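Sturell Housewares Fund
Interim report: the Prirkarlow shared pantry, storage and portioning
Fri 25 March

Dear all,

You asked for something shorter than the October report, which I understand was read in full by one of you and printed by another. I will try.

The pantry is running. Households on the Prirkarlow estate can take home cooked portions on two evenings a week, and the kitchen at Halás hall has passed from the stage where everybody has an opinion about the shelving to the stage where there is shelving. The money you released for dry goods bins has been spent on dry goods bins. I mention it because the previous line in the budget, for "sundries," drew a certain amount of comment.

Most of this period went into food containers. When we applied, I gave containers one sentence. They have since taken up more meetings than the food. The first batch, which came with the hall, had lids that had long ago parted from their bases and taken up with other bases. On a serving evening, finding a matching pair could take longer than filling it. Soup traveled home under foil. Some of it traveled home on the seats of the bus.

So we cleared the cupboard, recycled what could be recycled, and tried two replacements side by side. One is a plain clear box with thin rims. The other, sold to us under the name Irnis, has a locking flap on each of its four sides, in a yellow that I would call cheerful and that our cooks call something else.

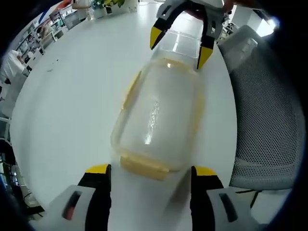

The clip boxes are winning, with reservations. They hold soup. They survive a tote bag and a flight of stairs. The flaps are easy to see, and an open one gets noticed before the box leaves the table, where the old press-on lids could look shut for as long as you were watching them. Against that, four flaps are four things to close, and at the end of a long evening people close 2 and trust to luck. We have put a sign up. The sign has had the usual effect of signs.

The other complaint is that the plastic is cloudy enough to make stew, lentils and rice pudding into close relatives. We now label every portion with masking tape and a marker. The clear boxes are better here and are still used for salads and anything dry, which nobody minds carrying level. I had hoped to report that we had settled on one kind. We have settled on both, and on separate shelves for them, and the shelves are being respected so far.

Returns are the weak spot. Boxes go out full and come back when they feel like it. We considered a deposit and decided against it, as it would fall hardest on the families the pantry is meant for. What we do now is ask for the old box when handing over the new one, in a tone that has been practiced. It works better than I expected and less well than I would like. A crate by the hall door for out-of-hours returns has collected boxes, one casserole dish and a library book.

Washing up has improved. The flaps trap sauce at the hinge, and for the first few weeks we were putting away containers that smelled faintly of Thursday. A small brush fixed that. It came out of sundries, and I have kept the receipt.

On spending, we are inside the total but over on containers and under on printed materials, the leaflets having been replaced by people telling their neighbors. I would like your agreement to move the leaflet money across, which would pay for spare lids and 6 stackable crates for the Halás cupboard. Carrying filled boxes out in armfuls is a method, but it has had its accidents.

Still to do before the final report: a proper shelf in the fridge for portions with dairy in them, a count of boxes in circulation (I have been putting this off, and will go on doing so for another month at most), and a decision about whether the Irnis boxes should go in the hall freezer, where the older ones used to crack. I would also like to replace the sign.

The accounts sheet follows separately. If anyone wants to see the kitchen for themselves, serving evenings are the time to come. Please bring back any boxes you have.

With thanks,
Coordinator, Prirkarlow shared pantry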